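Docs > Koltley Planner > Getting Started > Checking a Scene Before You Plan

4.3 Loading the block scene and running your first plan

By now you should have Koltley installed and the Hurnau viewer opening without complaints. If the viewer comes up blank, go back to 4.2 and fix that first, I'll wait. In this section we load a tabletop scene, tell the planner what it's allowed to touch, and get one arm to plan a short move around some blocks.

1. Open the viewer and pick Scene > Load > blocks_table. The first load takes a while because the collision meshes get built then (after that it's quick!).

2. Turn on shadows under View > Lighting. I know, it slows things down a bit, but I find it so much easier to tell if a block is resting on the table or hovering over it.

3. Orbit until you're looking across the table corner, with the wooden pieces and the orange shape both in view.
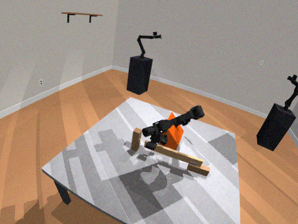

Fig. 4-6. The block scene in the viewer, gripper down among the wooden pieces.

4. In the Arms panel, set the arm over the table to Active and the ones on the black pedestals to Parked. Parked arms still count as obstacles, they just don't get a trajectory.

5. Click the long bar, then choose Mark as Target. Leave the two blocks and the orange object as Obstacle.

6. Set the planning time to 200 ms and the sample limit to 2000. I've tried going lower and the planner gives up on anything tight, like sliding the fingers in beside the bar.

7. Press Plan. You'll get a ghost path first, and the arm won't move until you press Run. Scrub through the ghost with the slider and keep an eye on the forearm link, especially where it crosses the orange shape. Everybody watches the fingers and forgets the forearm (I sure did).

Note: Clearance is set to 20 mm out of the box. If the log says "start state in collision," your gripper is already closer than that to something. Lower the clearance for the target only, or back the gripper off with the jog arrows and plan again.

Note: Scenes made in the old Grimier editor load fine, but their table heights are rounded. Open the Table tab and type the height in again.

Caution: Don't send a plan from this scene to real hardware. The Doherty bridge will happily accept it, and your real table won't match this one. Keep the bridge switched to Sim until you've done the calibration in section 6.

8. Save the result with File > Save Plan. Mine came out at 195 waypoints, yours will be a little different each time unless you fix the random seed under Planner > Advanced. We'll load this same file again in 4.4 to smooth it.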